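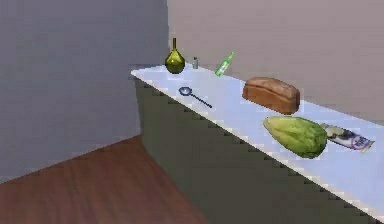
シミュレーションのキッチンで物体をばらまくスクリプトは書けた、でも把持の計画がなぜか失敗ばかり……という方に向けて、うちで使っている初期配置の確認手順をのんびり書いておきます。Flenemuraの配置モジュールが入っている前提です。

まず、配置した直後に物理計算を50ステップだけ空回しします。生成時に天板へほんの少しめり込んだ物体は、ここで跳ねたり倒れたりするので、落ち着くまで待ってあげてください。

次に、各物体の姿勢を読み直します。瓶のように細長いものは立っているとは限りません。鉛直軸からの傾きが17度を超えたら「横倒し」とし、把持候補を上からのものに切り替えます。スプーンのような薄いものは、指先と天板の隙間を5ミリに設定するとうまくいきました(ここは私もずいぶん悩みました!)。

パンやレタスのような大きめの物体は、隣との干渉も見ておきましょう。衝突判定は見た目のメッシュではなく、簡略化した凸形状で行うのがおすすめです。Lech Kołodziejさんに教わった方法で、計画がぐっと軽くなりますよ。

最後に乱数シードを保存します。失敗した配置をあとで再現するとき、とても助かります。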